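# Otholm tabletop collection - progress report to Trornel

Sat 22 October. Prepared by Shabani Kariuki for the program desk. 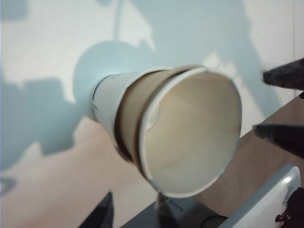

*Wrist camera view, cup task. Sleeved paper cup, tilted, with the gripper fingers at the right and bottom.*

## Where we are against plan

The plan you approved in May asked for 443 recorded demonstrations of the cup task by the end of this period. We have 392 that I am willing to hand over. Another 66 were recorded and thrown out, most of them for late gripper timestamps and a few for operators who stopped halfway and started again without ending the recording.

The shortfall bothers me less than what is in the 392. Of those, 300 were made by the same two operators in the same half of the table. They are clean, they replay well, and they look very much alike. A model trained on them will probably do fine on our table in the morning and I would not bet on it anywhere else.

## What the pictures are telling us

I went through a sample of the wrist camera footage by hand. The view above is typical of the ones that worry me. The cup itself is easy to make out, brown sleeve and all. The wall behind it is another matter. There is a big round shadow directly behind the cup and more blocky shadow over the left side, and a network has every chance to use those as a cue for where the cup is. Move the lamp and the cue goes away.

Sepp thinks the shadows are harmless and that the model will learn to ignore them once there is enough data. Maybe. We have said "once there is enough data" in two earlier reports, and I would like to see it tested before we say it again. The test is cheap: hold back every episode recorded with the second lamp position, train on the rest, and look at the difference.

The sleeve is the other open point. It sits a little loose on the cup above, with a thin gap along its lower edge. The task sheet says "grasp the cup" and gives no instruction about the sleeve, so some operators take hold over it and some go for the rim. Both count as a success in our labels. I doubt the learner will treat them as the same thing, and I have asked for a separate label going forward. Relabeling the old episodes is slow work and is not in the budget.

## The Stitia labeling tool

We moved to Stitia for marking the start and end of each grasp. It is faster than the spreadsheet. It also suggests end points on its own, and people accept the suggestion more often than they should. I checked a batch against the raw video and found end marks placed before the fingers had closed. Suggestions are now switched off by default. Throughput dropped and I consider that a fair trade.

## Next period

- Record the missing episodes with new operators only, on the far half of the table.
- Change the lamp position between sessions and write it in the log - so far this has been left to memory.
- Run the held-out lamp test and report the number, whatever it is.
- Add plain cups with no sleeve.

## What we need from you

A decision on whether the target is a count or a result. If Trornel needs 443 episodes on paper, we can get there quickly by repeating what we already do well, and I would advise against it. If the target is a policy that works on a table it has not seen, please let us spend part of the remaining operator hours on variety and accept a lower total.

I would also like the success rate quoted in the last summary taken out of your slides. It came from replaying on the same setup the data was recorded on, and it says very little about the rest.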